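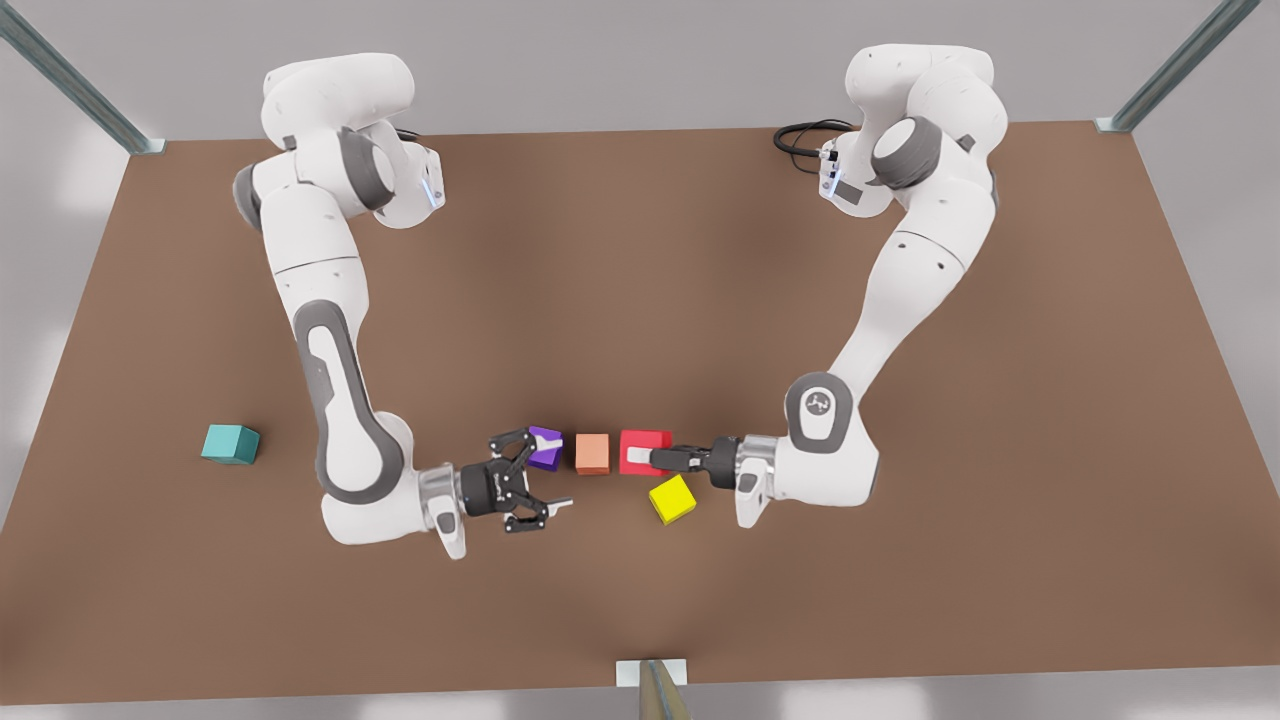

Fig. 2. Two arms, one table, five small cubes.

Section 4: Photographing a mole with Wandier Skin Diary

1. Stand by a window. Bathroom bulbs turn every mole orange and every owner anxious.
2. Lay the Stava ruler card flat beside the mole – beside it, please, Mariann Pintér has seen all the other arrangements.
3. Hold the phone 18 cm away and tap Capture.
4. Name the spot. "Left shoulder 1" ages better than "Gary."
5. Tap Save. The diary holds 2000 pictures, and if you fill it, go outside more.

Note: Reminders arrive on Saturday unless you change the day under Settings.

Caution: Wandier does not diagnose anything. If a spot grows, itches, bleeds or begins to resemble a horn, close the app and call a doctor.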